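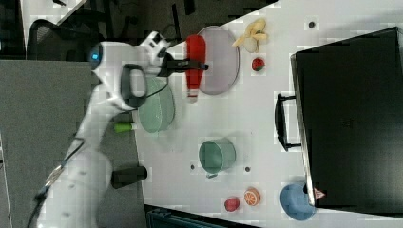 Grotis releases Gonia 2, a faster motion planner for tabletop arms

CLURSTEAD, 21/09/2020 – Robotics software company Grotis has released a new version of Gonia, its motion planning package for single-arm workcells. The update changes how the planner handles crowded tables, where an arm has to reach past one item to pick up another.

Earlier versions planned the whole motion before the arm moved. If the camera system then reported an object a little to one side of its expected position, the plan was thrown out and started over. Gonia 2 keeps the parts of the path that are still clear and works out only the section that has changed. Grotis says the average planning time on its own test set has dropped from 75 milliseconds to 50.

The test set holds 3,000 recorded table layouts. Most are made up of kitchen items and toy food: bowls, plates, a colander, a squeeze bottle lying on its side. Low, flat objects set close to tall ones gave the old planner the most trouble, especially when the arm had to close its gripper just above the surface.

"A bottle next to a plate sounds easy," said Kvido Hubáček, who leads the planning team. "The rim of the plate is where one of the fingers wants to go. The old code would back all the way out and come in again from above. We wanted it to turn the wrist a little and carry on."

Cables are now part of the model as well. Users can mark a loop of cable as a soft zone, which the arm may pass near but only at reduced speed. In version 1, cables had to be left out or drawn in as solid blocks, and solid blocks often closed off half the table. 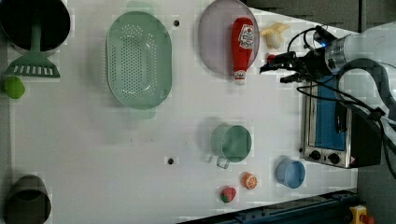
Perception link and logging

Gonia 2 reads object positions from Kereama, the company's perception package, 60 times a second. Each object now comes with a confidence value. When the value is low, the planner adds clearance around the object until a better reading arrives. Thin parts such as spatula heads and handles are the usual cases, along with anything partly hidden under the arm.

A new log viewer puts the planned path and the executed path on one timeline. Operators can stop at any point and see which object caused a change of route, and how sure Kereama was of it at that moment.

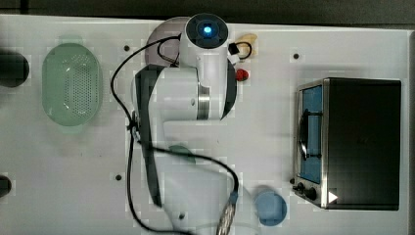

Hubáček said the viewer began as an in-house debugging tool and was added to the release after two early users asked for it. It can open logs from version 1, but those files have no confidence values and show the paths only.

Large fixed items still have to be entered by hand. A toaster oven on the table, for instance, is set up once as a static obstacle and must be entered again if it is moved. Automatic detection of such items is planned for a later release – the company has not given a date.

The update is free for current license holders. Workcell files from version 1 need to be converted with a tool included in the download.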